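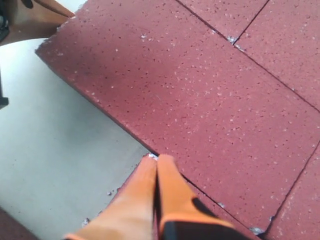
Laying rubber tiles on a concrete floor (garage, shed, back gym)

Quick write-up as people keep asking. Covers the loose-laid sort, no glue. Took me one Saturday plus a bit of swearing on the Sunday morning.

What you need

Tiles, obviously. Mine are the Kitberg ones, recycled rubber, brick red. 29 of them did the room with two spare.
Stanley knife, pack of new blades. You'll get through more than you think.
Metal straight edge, longer than the tile.
Tape measure, chalk line.
Rubber mallet.
Stiff broom and a vacuum.
Bowl of soapy water for the cuts.
Knee pads. Don't skip these.

Step 1. Unpack and let them sit

Stack them flat in the room the night before. Not on edge, they take a bend and keep it for days. Door open if you can, the smell is strong at first.

Step 2. Get the concrete clean

Sweep, vacuum, then sweep again. Any grit left under a tile and it'll rock. Scrape off old paint drips and plaster blobs. Concrete should be dry and smooth. Dips you can live with, ridges you can't, so rub those down with a block.

If you're not sure about damp, tape a square of plastic sheet to the floor and leave it overnight. Wet underneath in the morning = sort that first.

Step 3. Find your lines

Measure the middle of each wall and snap chalk lines across. Check the corner where they cross is square. Then do a dry run of one row each way and see what you're left with at the walls. If it's a sliver, shift the whole lot over half a tile. Thin strips curl and kick out.

Mine left a gap of 147 mm down the long side, fine for cutting.

Step 4. Lay from the middle

First tile tight into the cross. Next one hard up against it, tap along the edge with the mallet. Keep the seams thin but dont force them, rubber that's squashed in tight will lift somewhere else on the first warm day.

Lower the tile in from one side, don't drop it. Dropping traps air and whatever dust you missed. Crumbs come off the edges as you go, so keep brushing them out of the seams or they'll hold the joint open.

Pale flecks vary from tile to tile. Mix from different packs as you lay.

Step 5. Cutting

Mark the underside with chalk. Straight edge on, kneel on it. Three or four light passes, not one heavy one. Dip the blade in the soapy water each time, it stops it grabbing. Bend the tile back a little to open the cut.

Cut edge goes to the wall, factory edge to the next tile. Leave a few mm at the wall all round.

Step 6. Open edges

If you stop part way across the room like I did, the last tile has an edge standing proud of the concrete. That edge takes all the wear. Corners go first, they round over and little chips come away. Options:

Ramp strip. Flostance do one, screws down, a bit ugly but it works.
Leave it and swap the corner tiles when they look tatty. That's what the two spares are for.

Lifting one later

Start at a corner that's exposed if you've got one. Fingers under, or a wide scraper, then peel back slowly and diagonally. Don't yank at the middle of a side, it tears. In the middle of the floor you'll need the scraper down the seam frist.

Sweep under it before it goes back. Mark an arrow on the underside so it goes in the same way round.

Cleaning

Vacuum weekly, damp mop when it looks dusty. Bit of washing up liquid, no bleach, no white spirit. Red shows pale dust and plaster bits badly, worth knowing before you order.

Will add a bit on doorways in September when I've done the other end.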